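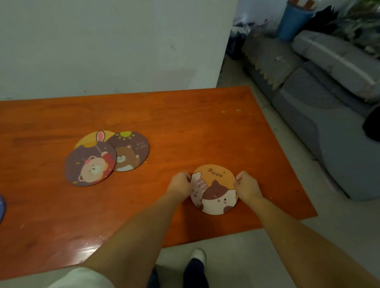 Round coaster with the word "Meow" on its orange half

Frequently asked questions about commissioning a character or mascot

Erivik is a small illustration and character design studio. We draw mascots, short animated loops and character sheets for shops, clubs, museums and product makers. Please read the answers before you write to us, it saves time for both sides. Last updated 3/15/19.

What kind of work do you accept?
Mostly single characters and small character families. We also draw patterns, stickers, packaging art and short animations up to 90 seconds. We do not make logos made only of letters, and we do not retouch photographs.

How do I start?
Send us an e-mail with a few sentences about your organization, where the character will be used and when you need it. A finished brief is not necessary. If you have drawings made by yourself or by your children, please send them also. For the Parkow ice rink we began from a pencil drawing on the back of a ticket, and the skating badger still has the same ears.

How much does a character cost?
A single character in one pose, in color, starts at $800. This includes the first sketches, one chosen direction and the final files. Each additional pose is $100 if it is ordered together with the character. Poses which are ordered later are quoted separately, because we have to open the old project and check that everything still matches. Animation is always quoted after we have seen the storyboard.

How many sketches will I see?
In the first round you receive three different directions, in black and white. We keep color out of this round on purpose. Many clients choose the color they like and forget to look at the shape of the character, and then the shape is a problem for years.

How many changes can I ask for?
Two rounds of changes are in the price. One round means one e-mail with all your comments together. If several people in your organization want to comment, please collect their opinions first and send us one list. When two comments say opposite things we will ask you to decide, we cannot decide for you.
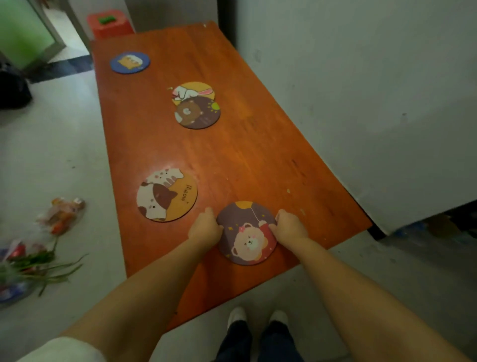 Photo: Erivik studio

How long does it take?
A single character needs four to five weeks from the first payment. A character sheet with expressions and a turnaround needs two weeks more. Animation depends on the length. We had one project, the opening film for the Unine book fair, which was ready in 12 days, but we stopped all other work for it and we would not like to repeat this.

What is a turnaround?
It is a drawing of the same character from the front, the side, the back and usually from three-quarters. You need it if somebody will sew a costume, build a figure or model the character in 3D. If you only print on paper, you can probably live without it.

Which files will I receive?
Vector files (AI and PDF), and PNG files with a transparent background in 2 sizes. For animation you receive an MP4 and, if you ask for it before we begin, the layered working files. Fonts are not included, you have to buy the license yourself.

Who owns the character?
After the final payment you have the right to use the character in all the media written in the contract, without time limit. We keep the right to show the work in our portfolio. If you want full transfer of the copyright, it is possible — please say it at the beginning, the price is different.

Can our own designer draw new poses later?
Yes, if this is in the contract. We recommend to order the character sheet in this case. The in-house team at Pakzad makes its own seasonal poses of our lemon character every spring, and we only look at them quickly before printing.

Do you arrange printing or production?
No. We prepare the files for your printer and we can talk with them about color and bleed. The order and the payment are between you and the printer. Please ask for a proof, the orange on a screen and the orange on paper are seldom the same orange.

What if I don't like any of the three directions?
It happens. We have a call, we try to understand what is missing and we draw one new direction without extra cost. If this also does not work, you can stop there and you pay only for the sketch stage, 30% of the price.

Do you work with clients in other countries?
Yes, more than half of our clients are abroad. We write in English, Polish and German. Calls are possible in the morning and early afternoon, Central European Time.

Do you take interns?
One at a time, for three months, beginning in March or September. Send a PDF with no more than ten pages — please no links to social media only.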